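Search this site Go

Trust signals on a small shop site – my workshop tips

I keep a running file of fixes for the little online shop I look after, and every so often I tidy up a chunk of it and put it here. This batch is all product pages and checkout, which is where I've spent most of my evenings since October. None of it needs a developer, though a couple of bits are easier if you can get into your theme files without breaking into a sweat.

Start with your photos, and I mean the boring part of photos. I had 382 product pictures uploaded straight off my phone, every one of them enormous, and the category pages crawled. Resize them before you upload, to the widest size your theme ever shows, and save them at medium quality. I did mine in batches over a weekend with the radio on. If your platform makes its own thumbnails (mine does, via a plugin called Himwood) you'll have to tell it to rebuild them afterward or it'll happily keep serving the old ones. I forgot that step and spent an hour swearing at my browser cache.

Name the files properly while you're at it. "blue-enamel-mug-side" will help you find the thing again in two years' time. "IMG_0047 copy copy" won't. Hyphens, lower case, no spaces.

Next, alt text. Write it the way you'd tell a friend over the phone what's for sale. One short sentence is plenty! I used to cram every keyword I could think of in there and it read like a ransom note. 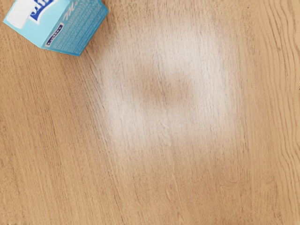 Yoon-hee Kwak wrote in to say that she leaves the alt text blank on anything purely decorative, the little dividers and swirls and so on, so that screen readers skip right over them, and that I should have mentioned it the first time I posted about this. She also wants it known that blank means an empty alt attribute that's really there in the code, and that leaving the attribute out altogether makes some readers spell out the file name.

Quite right, and I've gone back and fixed mine. There were a lot of swirls.

OK, product descriptions. Put the size, the material and what's in the package in the first few lines, then get as flowery as you like underneath. I get far fewer "how big is it" emails now. If you sell the same thing in several sizes, use one page with a drop-down. I had 11 separate pages for one apron and the stock counts never agreed with each other.

Shipping costs – show them early. I put mine right under the price, with a link to the full table, and the same wording again in the cart. Copy and paste it so the two match exactly. When I changed the rate last year I updated one and missed the other, and had to refund 2 customers the difference, plus a groveling note each.

Test your own checkout once a month, all the way through, with a real card and a cheap item. Do it on your phone, with your thumbs, preferably somewhere with lousy signal. I found a coupon box sitting on top of the Pay button that way. On my laptop it looked perfect.

A word about plugins. I'd let mine creep up until I couldn't have told you what half of them did. Switch them off one by one on a copy of the site, click around, and if you can't spot anything missing after a few days, delete it. Two of mine were both trying to add the same cookie banner. My host, Ulley, gives you a staging copy with the basic plan, so check whether yours does too before you pay for one.

Backups! Download one to your own computer now and then, even if the host says they handle it. And try restoring it somewhere, just the once, so you know which buttons to press when you're in a panic. I keep the steps on an index card taped inside the desk drawer, along with the support number.

Last one for this batch: your 404 page. Put a search box on it and links to your main categories. When I moved everything over from Haritz to the new setup I ended up with 103 dead links, and it took me ages to redirect them all. In the meantime at least people landed somewhere with a way back into the shop.

I'm still fighting with the order confirmation emails – they look fine everywhere except on my sister's ancient tablet – so those will have to wait for the next batch.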